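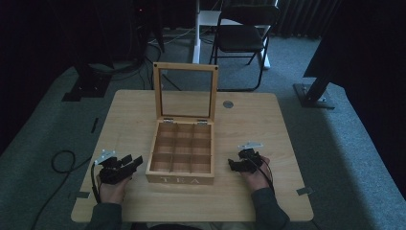

Tea box with window lid, nine compartments, shown open and empty

Nimis Nine-Section Tea Box

A wooden box for keeping bagged tea sorted, with a hinged lid and a clear window so you can see what you have left without opening it. The inside is divided into nine square sections, three rows of three. The word TEA is printed on the front.

The box is sold empty. Tea is sold separately and is listed under Bagged Tea and Loose Tea.

In stock. Ships from our Vesport warehouse. Page last revised 08/04/2018.

What fits

Each section is sized for standard tea bags in paper or foil envelopes, stood on edge. How many you get in depends on how thick the envelopes are. Thin paper envelopes pack closely. Foil envelopes with a crimped edge take more room and tend to spring back, so leave some slack or the lid will not sit flat.

Bags without envelopes can be used too. They will settle into a loose pile and you will get more in, but they pick up the smell of whatever is next to them. If you keep peppermint or a smoked tea in the box, we suggest keeping those in envelopes even if the rest are bare.

Pyramid bags fit but are wasteful of space. Long stick-type infusers do not fit. Neither do the oversized bags made for iced tea pitchers.

Loose tea should not be poured directly into the sections. The dividers are not sealed at the bottom and fine leaf will work its way underneath. If you want to store small amounts of loose tea, use paper sachets and fold the tops over.

Choosing what to put in it

Customers who buy this box for a home kitchen usually fill it with things they already drink. For an office, a waiting room or a guest house, more thought is needed. The arrangement below is the one we send out with our filled sets and it works for most groups.

Top row: black teas. English Breakfast, Earl Grey, and a decaffeinated black.
Middle row: green and lighter teas. Plain green, jasmine green, and a white or oolong.
Bottom row: herbals. Peppermint, chamomile, and a fruit or rooibos blend.

Breakfast tea goes faster than everything else in nearly every setting. If you find yourself refilling it daily, give it two sections and drop the white tea. Chamomile is slow during the day and quick in the evening, so a guest house needs more of it than an office does.

Do not mix two flavors in one section. People pull out the first envelope, see it is the wrong one, and put it back somewhere else. After a week the box is out of order.

Storage and freshness

Tea keeps best away from light, air, heat and damp. A box with a window is a compromise on the first of these. Tea in envelopes is not much affected over the few weeks it normally spends in the box. Tea out of its envelope will fade in flavor sooner, green tea first.

Keep the box:

-- out of direct sun
-- away from the stove, kettle and dishwasher vent
-- away from coffee, spices and onions
-- off a wet counter

The lid closes but is not airtight. For long-term storage, keep the bulk of your tea in a closed tin and use the box for what you expect to drink soon. Our one-pound tins are listed under Canisters.

When you refill, take out what is left, put the new envelopes at the back and the old ones at the front. It takes a minute and stops the same few bags from sitting there all year.

Brewing notes for the usual nine

These are starting points. The directions on the packet come first if they differ.

Black teas: water just off the boil, three to five minutes. Decaffeinated black is often weaker, so allow the full five.

Green and jasmine: water at 170 degrees Fahrenheit, two minutes. If you have no thermometer, boil the kettle and leave it with the lid open for several minutes before pouring. Boiling water makes green tea bitter, and this is the most common complaint we get about teas that have nothing wrong with them.

White and oolong: a little hotter than green, three minutes. A good oolong bag can be used a second time.

Peppermint, chamomile, fruit and rooibos: boiling water, at least five minutes. They can be left longer without turning bitter, though some fruit blends get sour.

Care

Wipe with a dry or barely damp cloth. Dry it right away. Do not put the box in a dishwasher or soak it in a sink.

Tea dust collects in the corners of the sections. Turn the empty box upside down over a trash can and tap the base. A small dry paintbrush gets the rest. A vacuum cleaner with a soft brush also works, on low.

Clean the window with a soft cloth. Avoid paper towels and avoid glass cleaner with ammonia. Spray the cloth and not the window, so that liquid does not run into the frame.

If the wood looks dry after a year or two, a thin coat of food-safe mineral oil on the outside is enough. Leave it overnight with the lid open. Do not oil the inside. Tea will take up the smell, and oil on the paper envelopes leaves spots.

The lid should open and close freely. If a hinge screw works loose, tighten it by hand with a small screwdriver. A power driver will strip the wood. If the hole has already widened, push in the end of a wooden toothpick with a drop of wood glue, let it dry, trim it flush, and put the screw back.

Do not pick the box up by the open lid.

New box smell

Some boxes have a noticeable wood smell when first unpacked. Leave the lid open in a dry room for two or three days before putting tea in. If you are in a hurry, use foil envelopes only for the first fill. Baking soda is not needed and is hard to get out of the corners.

Filled sets

The same box can be ordered filled. Filled sets are packed to order and cannot be returned once opened.

Skenana Set: the standard arrangement described above, all nine flavors.
Mfaume Set: black teas only, with three breakfast blends, three single-region teas and three flavored.
Evening Set: nine caffeine-free teas, mostly herbal.

Substitutions are possible on orders of 20 sets or more. Put the flavors you want in the order notes and wait for our confirmation before paying. On smaller orders we pack the set as listed. If one flavor is out of stock we will write to you with the closest match -- we do not swap without asking.

Refills are sold by flavor in cartons. Offices on a regular refill schedule can order the catering case of 1000 envelopes, mixed or single flavor, at the trade price. The catering case is shipped separately from the boxes.

Orders and delivery

Single boxes normally leave the warehouse within two working days. Filled sets take a day or so longer. Orders of several boxes are sent in one carton where possible, each box in its own sleeve.

The warehouse closes for stock count for one week in July. Orders placed during that week are held and sent in the order they came in.

Check the box when it arrives. Look at the window, the hinges and the corners. If anything is damaged, keep all the packing and write to us with your order number and a photo of the damage. We will send a replacement or refund the order, whichever you prefer.

Returns

Empty boxes can be returned within 28 days if they have not been used. Once tea has been stored in a box we cannot sell it again, as the smell stays in the wood. Return postage is paid by the buyer unless the box was faulty or we sent the wrong item.

Differences in color and grain are normal in wood and are not treated as a fault. If you are buying several boxes to stand side by side and want them close in color, say so in the order notes and we will pick from the same batch.

Common questions

Can the dividers be taken out?
No. Prying at them will split the wood.

Can I get it without the lettering?
Not at present. We have a plain version planned in the same size but no date for it.

Can you engrave a name on it?
Yes, on the top rail of the lid, for orders of any size. Engraved boxes cannot be returned. Allow an extra week.

Will sweetener packets fit?
Yes. Most people who do this use the bottom right section. Sugar packets in paper should be kept away from any damp, and a torn packet means emptying the whole section.

Is it suitable for a hotel room?
It is larger than most room trays call for. Our four-section box is a better size and takes up less of the desk. The nine-section box is better for a breakfast room or lobby.

Do you sell spare hinges?
Yes, in pairs with screws, under Parts. The window panel is not sold separately.

Can I keep coffee pods in it?
Some pods will go in, but coffee smell gets into wood quickly and does not come out. Use a different box for coffee.

Related items

Four-Section Tea Box
One-Pound Tea Canister
Refill Cartons, All Flavors
Paper Sachets for Loose Tea
Hinge Pair with Screws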